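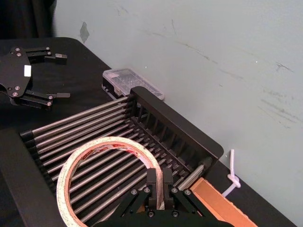 Section 3: Getting your submission in

Right, so you've read the draft defence strategy (or at least the summary — no judgment from me) and you want to tell the inquiry what you think of sending our troops off to somebody else's fight. Good on you! This part walks you through the online form, and it's a bit clunky, so have a cuppa handy.

1. Go to the inquiry page and click "Make a submission". If it asks you to log in, make an account first. The confirmation email took ages to reach me, so check your junk folder.

2. Pick "Individual" unless your group has voted to put its name to it. I ticked "Organisation" the first time and had to start over.

3. Type your main point in the first box. Mine was that Parliament should vote before any deployment, and I put that in the opening line.

4. Paste the rest into the second box. The limit is 2,000 characters, spaces included, and it chops off whatever's over without telling you.

Caution: the page times out after 10 minutes. Write it somewhere else first, then paste.

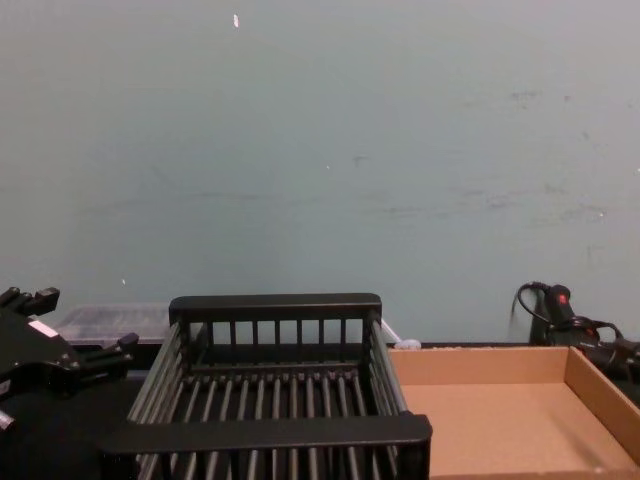 Words: Areti Raptis
Form testing: Fouad Farouk, Besholm Peace Network

5. Choose how you want to be published: full name, initials or name withheld. You can't change this later without ringing them up, and I was on hold for most of a lunch break.

6. Tick the box if you'd like to speak at the hearing. They're planning those for June, and you can do it by phone.

7. Press "Review", read it through once more, then press "Lodge". Write down the receipt number.

Note: the last inquiry got 459 submissions, and plenty were the same form letter with a new name on the bottom. Borrow our facts by all means, but please put them in your own words.

Note for Tarkport members: Lauri Juntunen has paper forms if the website defeats you. Post those early — they have to arrive by the closing date, and a postmark won't count.

If you get stuck on the login, go to Section 4.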